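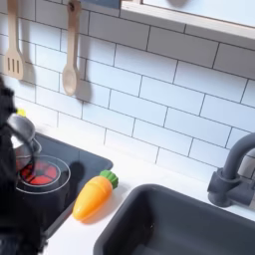 Written by Motine

So you have an arm, a gripper and a toy kitchen, and you'd like a policy that can move a pot without flinging it into the sink. Great! You need demonstrations, and this is how I record mine at the Provdale workshop.

First, pick one task and write it as one plain sentence. Mine is "put the saucepan on the burner." I type that into the episode label in Seidel (my recording script) before I touch anything. If you leave labels for later you'll end up guessing, and I've thrown out a whole evening of data that way.

Next, choose your clutter. I keep a plastic carrot in play - sometimes on the counter, sometimes right on the cooktop - and I move it between episodes even when the task has nothing to do with it. My first model had only ever seen the carrot in one spot and got weirdly lost when it wasn't there. 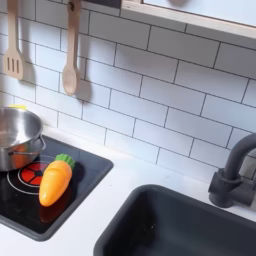
Pot and carrot both on the cooktop, sink to the right.

Now record. I do batches of 16 episodes and then take a break, because tired driving makes jerky data. Start each one with the gripper somewhere a little different, go in at a steady pace, and when the pot is down, let go and back away before you hit stop. That back-away matters a lot! Without it my arm would set things down and then just hang on to them.

Fumbled a grasp? If you recovered smoothly, keep it. If you bumped the faucet and had to straighten everything by hand, delete it right then.

After each batch I play the episodes back at double speed and check that the shiny pot hasn't blown out the camera exposure. Steel is a pain. A desk lamp pointed at the ceiling helped me more than any setting did.

I had something usable at 82 episodes and something I'd show a friend at 170. I'm going for 500 by March, with the pot starting in the sink for a good chunk of them.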